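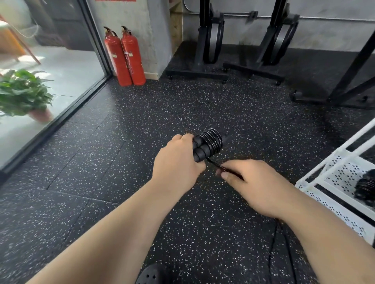

Winding or unwinding a black cable over the speckled rubber floor.

Humon: guitar cabinet impulse responses

Welcome, and thank you for having a look! Humon is a small collection of 97 impulse responses for guitar and bass cabinets, put together over one long and rather chilly February by Greer Forsyth and Kenneth Rennie. They should load happily in most modellers and plug-ins that take ordinary WAV files.

What you get
54 files from a closed-back 2x12, 31 from an open-back 1x12 and 12 from an old bass cab that Senga MacBrayne very kindly lent us. All are mono, 24-bit, 48 kHz. File names give the cab first, then the mic, then the distance.

Using them
Turn off your unit's own cab block first, or everything will sound as though it's under a duvet. I like a high cut near 3000 Hz on the bass set — far too dark for some, I know.

Known problems
Two of the open-back files are quieter than the rest. I'll level them in the next version.

Licence
Free for any music you make, paid or not. Please don't resell the files themselves.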